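FOR IMMEDIATE RELEASE

Ferkik opens reading and swap room at Tulturgate Market Hall

TULTURGATE, February. Ferkik, the secondhand goods cooperative, will open a reading and swap room on the upper floor of Tulturgate Market Hall this Thursday at 10 a.m. Entry is free and no membership is needed.

The room covers 996 square feet and takes over the space used until last year by the Stumora tile showroom. It has seating for adults and children, shelving along three walls, and a counter where visitors can drop off books, bags and small household items in usable condition. Each item handed in earns one token, and any token can be exchanged for any item on the shelves.

Ferkik has run a monthly swap table in the Layug neighborhood for the past two years. The table took in 361 items last fall, and 267 of them were books. Parents asked most often for children's books in languages other than English, and the new room gives those titles their own section.

A children's book with a Chinese title, still in its shrink-wrap, and a yellow zippered bag:
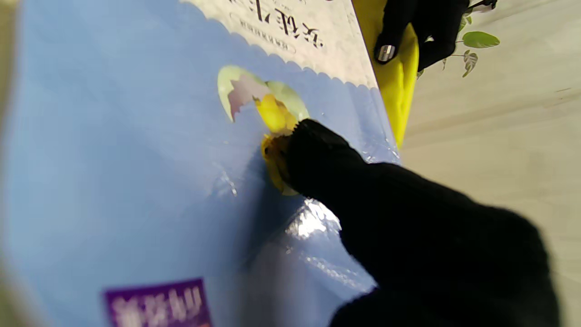
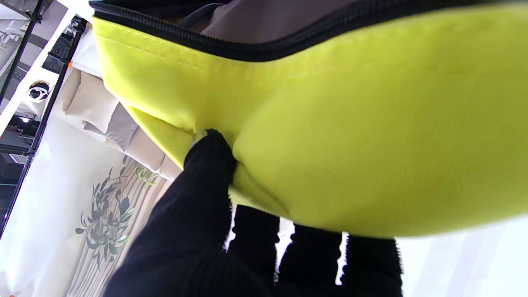
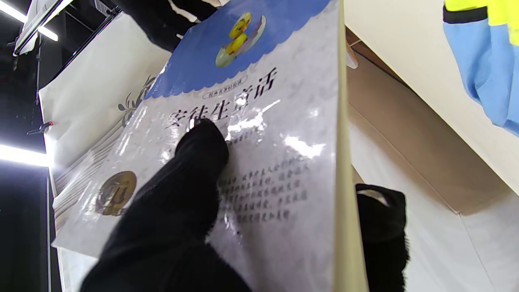
What the room accepts

Books in any language, with all pages present. Backpacks, tote bags and pouches with working zippers. Toys, puzzles and kitchenware that fit in a standard grocery bag. The counter cannot take electronics, car seats, mattresses or opened cosmetics. Drop-offs close 30 minutes before the room does.

Hours and access

The room will be open Tuesday through Saturday, 10 a.m. to 6 p.m. An elevator is available from the north entrance of the market hall. Bus 92 stops outside.

A story hour for children under eight will start in the second week. Places can be reserved at the counter.

About Ferkik

Ferkik is a member-owned cooperative that collects and redistributes secondhand goods in Tulturgate and Layug. Press inquiries can be left at the Ferkik desk on the ground floor of the market hall during opening hours.

###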